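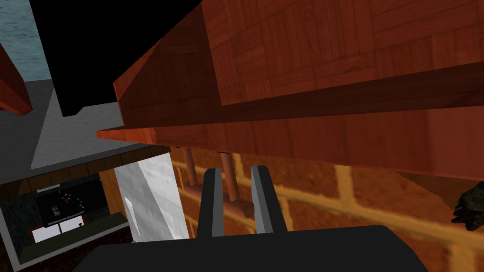 Figure 4-1. Parquet-patterned wooden surface, seen from below.

4. Preparing and loading trade data

This section covers loading state-level trade and output records into Davby. Complete the installation steps in Section 3 before you begin. Users who are moving from Kusaritz should read 4.4 first.

4.1 Before you start

You need the following:

- A Davby account with the Editor role or higher
- One output file (gross product by state, by year)
- One shipments file (origin, destination, commodity code, value)
- The region code table supplied with your license

Files must be saved as comma-separated text in UTF-8. Spreadsheet files are rejected at upload. Column headings must be on the first row, with no title line above them.

Note: The region code table has 12 columns. Only the first two are required. Do not delete the others, even if they are blank.

4.2 Loading the files

1. Open the Data menu and select New Load.
2. Enter a load name. Names may contain letters, digits and hyphens, up to 18 characters.
3. Select the base year for prices. All values in the load will be restated to this year.
4. Under Output, choose the output file and click Check. Wait for the row count to appear.
5. Under Shipments, choose the shipments file and click Check.
6. Under Regions, choose the region code table.
7. Set Fiscal Year Start. The default is January. If your source agency closes its books at the end of March, set this to April.
8. Click Load.

A load with fewer than 200 rows finishes at once. Larger loads go to the queue, and the status column shows Waiting until they start. You can close the browser window while a load is in the queue.

Caution: Do not start a second load with the same name while the first is in the queue. The second load overwrites the first without a prompt.

4.3 Matching flows

Each shipment between two states should appear twice in the source data - once as an outflow from the origin and once as an inflow to the destination. The two values rarely agree. Davby handles the difference in one of these ways:

Origin: the value reported by the origin state is kept.
Destination: the value reported by the destination state is kept.
Mean: the simple average of both values is kept.

To set the method:

1. Open the load and select the Flows tab.
2. Choose a method from the Match list.
3. Enter a tolerance in percent. Pairs that differ by more than the tolerance are written to the exceptions list and left out of the totals.
4. Click Apply.

Note: Shipments within a single state are not matched. They are stored but do not count toward the trade share.

Error 2336 means that a region code in the shipments file has no entry in the region code table. Check for lost leading zeros, which spreadsheet programs remove when a file is opened and saved again. Correct the file and repeat 4.2 from step 5.

4.4 Importing from Kusaritz

Kusaritz stores exports and imports as one net figure. Davby needs them as separate columns. Before exporting from Kusaritz, turn on Gross Flows in its report settings. A net figure cannot be split after export.

Commodity codes in the Sekberg list are converted during the load. Codes in the older Thakur list are not converted and must be mapped by hand under Tools, Code Map.

Caution: Saving a code map applies it to every load in the workspace, including locked loads. Export a copy of the current map before making changes.

4.5 Checking the result

1. Select the Summary tab.
2. Compare total output with the published figure for the same year.
3. Open the exceptions list and sort by value, largest first.
4. When the exceptions have been reviewed, click Lock.

A locked load can be used in charts and regressions (Section 5). To make further changes, an Administrator must unlock it.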